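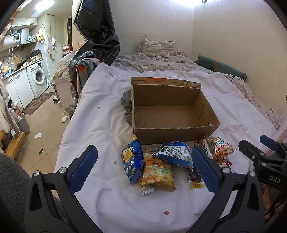
Snack bags beside an open cardboard box.

Parcels From Home: call for participants

Travcombe Institute for Family Studies
Closing date: 20 November 2020

We are looking for adults who get food parcels from family members living somewhere else, and for the people who send them. Parcels From Home is an interview and diary study. It asks what people put in a parcel, how they decide, what it costs them, and what happens to the food once it is delivered.

Food parcels are a regular expense for many families. They go to students, nurses on contract, farm workers, soldiers, grandparents and cousins. Most of what has been written about sending things home deals with money. Much less has been written about snacks, tea, dried fish, spice mixes and candy, even though some families mail these every month and keep careful track of what each person likes. The study began in September with a small set of trial interviews, and the questions were changed afterward. We dropped most of the ones about customs forms and added more about sharing.

Who can take part

You can take part if you are an adult and at least one of these is true:

You have received a parcel containing food from a relative or close friend in the past year.
You have sent one in the past year.
You pack parcels on behalf of someone else, such as a parent who can no longer get to the post office.

The parcel can come from another country or from another part of the United States. It does not have to be large, and it does not have to be mailed. Boxes carried by a traveling relative count. Subscription boxes and gift baskets ordered from a store do not count unless somebody in the family chose what went in and repacked it.

We would especially like to hear from pairs, meaning a sender and a receiver who both agree to talk to us. Pairs are interviewed separately and we do not pass anything from one to the other. You are welcome to apply alone.

We have 36 places. Trial interview participants should not apply again.

What you will be asked to do

First, a phone or video interview with a member of the team. We will ask about the last parcel you sent or received, and then about parcels in general: who started it, who pays, whether it has changed over time, and whether there are things you have asked people to stop sending. You may skip any question.

Second, a parcel diary. You fill in a short page each time a parcel is sent or arrives during the study period. The page asks for the date, a list of contents, the postage if you know it, and a few lines on what you plan to do with the food. Paper diaries come with return envelopes. There is also an online form, which works on a phone. If no parcel comes or goes during the period, send the diary back blank. That is useful to us too, and you will be paid the same.

Third, a follow-up call. This one is shorter. We go back over your diary with you and ask about anything we could not read or did not understand.

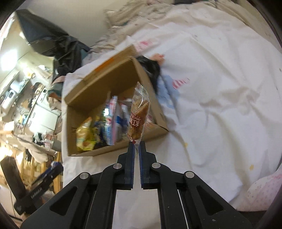 A small clear packet held up in front of an open box.

Photographs are optional. Some people find it easier to photograph the contents than to write them down, and either is fine. If you do send photographs, please keep faces, street addresses and tracking numbers out of them. Lists should give the product name as you say it at home. If the label is in a language other than English, copy it out or leave it, whichever is easier. Please also write down anything that is in the box only as padding. In the trial interviews, several people mentioned socks and dish towels packed around jars, and we had not thought to ask.

Languages

Interviews can be held in English, Swahili, Portuguese, Finnish or German. The diary can be kept in any of these. If you would be more comfortable in another language, tell us when you apply and we will try to find an interpreter, though we cannot promise one.

Payment

You will receive $32 for each of the three parts you complete, paid by check or gift card. Payment goes out after each part, so you do not have to wait for the end. People applying as a pair are paid individually. We do not pay for postage or for the contents of parcels, and please do not send a parcel just for the study.

Your information

Interviews are recorded as audio and typed up by the team. Names, towns and workplaces are changed in the typed version. Recordings are deleted when the study report is finished. You can leave the study at any time without saying why, and you keep any payment you have already had. If you leave before the follow-up call, we will ask whether we may keep what you have given us so far. If you say no, it will be destroyed.

We are not connected to any customs office, postal service or immigration agency, and we do not share participant records with them. We do not ask about immigration status. If it comes up in an interview, we will leave it out of the typed version.

The team

Lilian Rweyemamu leads the study and holds the Swahili and English interviews. Aparecida Guerra handles Portuguese, Marjatta Eskola Finnish, and Bastian Görtz German. Bastian also looks after the diaries and is the person to contact if yours does not arrive or you need more pages.

How to apply

Write or call with the following:

Your name and the best way to reach you
Whether you send parcels, receive them, or both
Where the parcels travel from and to (state or country is enough)
The language you would like to use
The name of the other person, if you are applying as a pair and they have agreed

Mail: Parcels From Home, Room 593, Tolline Building, Travcombe Institute for Family Studies

You can also leave a message at the Tolline Building front desk and ask for Lilian Rweyemamu. Leave the hours when you can be called back. Please do not bring food or packages to the building.

We will reply to everyone who applies. If more people apply than we have places for, we will choose so that there is a spread of distances and of senders and receivers. People who are not chosen can ask to be put on a waiting list, and we will send them the short report if they would like a copy. Mailed applications must be postmarked by the closing date.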